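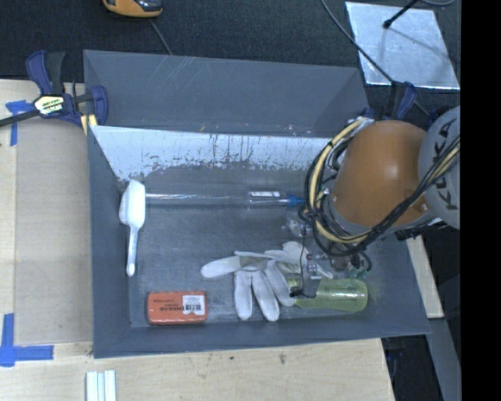 그림 3. 회색 통 안에 놓인 흰색 솔과 투명한 플라스틱 관. 오른쪽은 KUKA 로봇 팔.

4. 의심 메일 신고 행동의 분석

4.1 자료와 절차

분석 대상은 Vullville 사업장에서 업무용 메일 계정을 쓰는 직원이다. 모의 피싱 메일은 계정마다 한 통씩, 모두 2400통을 발송하였다. 발송은 6주에 걸쳐 나누어 진행하였고, 같은 부서의 직원이 같은 날 메일을 받지 않도록 발송 순서를 무작위로 정하였다. 앞선 연구에서는 한 부서에 동시에 메일이 도착하면 옆자리 동료의 말을 듣고 신고하는 경우가 많아 개인의 판단과 집단의 판단을 구분하기 어려웠다. 본 연구의 분산 발송은 이 문제를 줄이기 위한 것이지만 완전히 없애지는 못한다. 이에 대해서는 4.5절에서 다시 다룬다.

메일 본문은 세 종류로 작성하였다. 첫째는 비밀번호 만료 안내, 둘째는 택배 수령 주소 확인, 셋째는 거래처인 Kandasamy 명의의 견적서 수정 요청이다. 세 종류 모두 첨부 파일 없이 링크 하나만 포함하였으며, 발신 주소의 도메인은 실제 도메인과 한두 글자가 다르게 등록하였다. Kandasamy 측에는 실험 전에 서면으로 내용을 알리고 명의 사용에 대한 동의를 받았다. 링크를 누른 직원에게는 로그인 화면 대신 교육 안내 화면이 나타나도록 하였고, 어떤 경우에도 비밀번호를 입력받지 않았다.

메일 서버 앞단에서는 Kirisard 필터가 동작하고 있었다. 모의 메일의 발신 서버는 필터의 허용 목록에 미리 등록하였으나, 수신자가 개인적으로 설정한 분류 규칙까지 조정하지는 않았다. 그 결과 일부 메일은 받은편지함이 아닌 다른 폴더로 이동하였다. 서버 기록에서 받은편지함 도착과 열람이 모두 확인된 메일은 1965통이며, 이후의 분석은 이 메일을 대상으로 한다.

4.2 신고의 정의

신고는 메일 프로그램에 설치된 Ferkness 단추를 누른 경우로 한정하였다. 단추를 누르면 원본 메일이 헤더와 함께 보안 담당 부서로 전달되고 수신자의 편지함에서는 삭제된다. 전화, 사내 메신저, 일반 전달 기능으로 담당자에게 알린 경우는 별도로 기록하되 신고에는 포함하지 않았다. 이러한 비공식 신고는 내용과 시각이 일정하게 남지 않아 응답 시간을 계산할 수 없었다.

메일을 열지 않고 삭제한 경우도 신고와 구분하였다. 삭제는 의심의 결과일 수도 있고 단순한 편지함 정리일 수도 있다. 면담에서 한 직원은 택배 메일이면 내용을 보지 않고 모두 지운다고 답하였다. 이 경우 당사자는 안전하지만 조직은 공격이 들어왔다는 사실을 알지 못한다. 본 연구가 링크 선택 비율보다 신고 여부에 중점을 둔 이유가 여기에 있다.

한 직원이 링크를 누른 뒤 단추를 누른 경우는 신고로 인정하였다. 링크를 누른 사람의 신고를 제외하는 연구도 있으나, 실제 침해 대응에서는 이들의 신고가 피해 범위를 파악하는 데 가장 유용한 정보가 된다. 다만 링크 선택과 신고의 선후 관계는 별도 변수로 보존하였다.

4.3 결과

정의에 따라 집계된 신고는 517건이다. 메일 종류별로 보면 비밀번호 만료 안내에 대한 신고가 가장 많았고 견적서 수정 요청에 대한 신고가 가장 적었다. 비밀번호 만료 안내는 정기 보안 교육의 예시로 자주 쓰이는 형식이어서 직원들이 익숙하게 알아본 것으로 보인다. 반면 견적서 메일은 수신자의 실제 업무와 맞닿아 있을수록 신고가 적었다. 구매와 영업 부서에서는 이 경향이 특히 뚜렷하였다.

신고 시각은 열람 직후에 몰려 있었다. 열람하고 곧바로 신고하지 않은 직원은 대부분 끝까지 신고하지 않았다. 업무를 마친 뒤 다시 편지함을 정리하면서 신고하는 경우도 있었으나 많지 않았다. 이 분포는 신고를 권하는 안내문을 주기적으로 보내는 것보다 메일을 읽는 화면에서 신고 수단이 바로 보이게 하는 편이 효과적일 수 있음을 시사한다.

사용 기기에 따른 차이도 확인되었다. 휴대전화의 메일 앱에서는 Ferkness 단추가 첫 화면에 나타나지 않고 더보기 메뉴를 열어야 보인다. 휴대전화로 메일을 연 직원의 신고는 데스크톱 사용자보다 적었으며, 비공식 신고까지 합하면 두 집단의 차이가 줄어들었다. 휴대전화 사용자가 메일을 덜 의심했다기보다는 의심한 뒤에 취할 행동을 찾지 못했을 가능성이 있다. 휴대전화에서는 발신 주소가 표시 이름에 가려지므로 판단 자체가 어려웠을 가능성도 함께 고려해야 한다.

근속 기간과 신고 여부 사이에서는 일관된 관계를 찾지 못하였다. 입사 첫해의 직원은 신고를 많이 하는 편이었으나 정상 메일을 잘못 신고하는 경우도 많았다. 오신고 자체는 문제로 보지 않았다. 보안 담당 부서의 처리 기록을 보면 오신고 한 건을 확인하는 데 드는 시간은 짧고, 대부분 당일 안에 회신이 이루어졌다.

4.4 면담

신고한 직원과 신고하지 않은 직원을 나누어 면담하였다. 면담은 Chukwuemeka Bako가 진행하였고, 평가와 무관하다는 점을 시작 전에 설명하였다. 녹음은 하지 않았으며 진행자의 메모를 다른 연구자가 독립적으로 분류하였다. 분류가 일치하지 않은 항목은 두 사람이 협의하여 정하였다.

신고하지 않은 직원이 가장 자주 든 이유는 확신이 없었다는 것이다. 이들은 신고 단추를 피싱이라고 판정하는 기능으로 이해하고 있었고, 잘못 눌렀을 때 발신자에게 불이익이 가거나 필요한 메일이 영구히 사라질 것을 걱정하였다. 실제로는 정상 메일로 확인되면 편지함으로 복구되지만 이 사실을 아는 직원은 적었다. 단추를 누른 뒤 나타나는 안내 문구에도 복구에 관한 설명이 없었다.

두 번째로 많은 이유는 다른 사람이 이미 신고했으리라는 생각이었다. 전 직원에게 발송된 것처럼 보이는 비밀번호 만료 안내에서 이런 응답이 나왔다. 한 직원은 “어차피 전산실에도 같은 메일이 갔을 텐데 굳이 알려야 하나 싶었다”고 말하였다. 분산 발송이었으므로 그날 같은 부서에서 메일을 받은 사람은 그 직원뿐이었다.

신고한 직원 가운데에는 이전 신고에 대한 회신을 받은 경험을 언급한 사람이 많았다. 회신 내용은 짧은 정형 문구였지만 누군가 확인했다는 사실이 다음 신고로 이어졌다고 하였다. 반대로 회신을 받지 못한 뒤 신고를 그만두었다는 응답도 있었다.

4.5 한계

첫째, 단일 사업장의 자료이므로 업종과 규모가 다른 조직에 그대로 적용하기 어렵다. Vullville 사업장은 연구 이전부터 신고 단추를 사용해 왔으며, 새로 도입하는 조직에서는 초기의 신고 양상이 다를 것이다.

둘째, 발송 기간 중 모의 훈련이 진행된다는 소문이 일부 부서에 퍼졌다. 후반에 발송된 메일의 신고가 다소 늘어난 것이 학습의 결과인지 소문의 영향인지는 자료만으로 구분할 수 없다. 발송 주차를 통제 변수로 넣어도 4.3절의 결과에서 방향이 바뀐 항목은 없었다.

셋째, 열람 여부는 서버 기록에 의존하였다. 미리보기 창에서 제목과 첫 줄만 읽은 경우와 본문 전체를 읽은 경우가 같은 열람으로 기록되므로, 열람 후 신고하지 않은 집단에는 내용을 거의 보지 않은 직원이 섞여 있다. 다음 절에서는 이 집단을 열람 지속 시간에 따라 다시 나누고, 복구 안내를 추가한 단추 문구를 적용하여 결과를 비교한다.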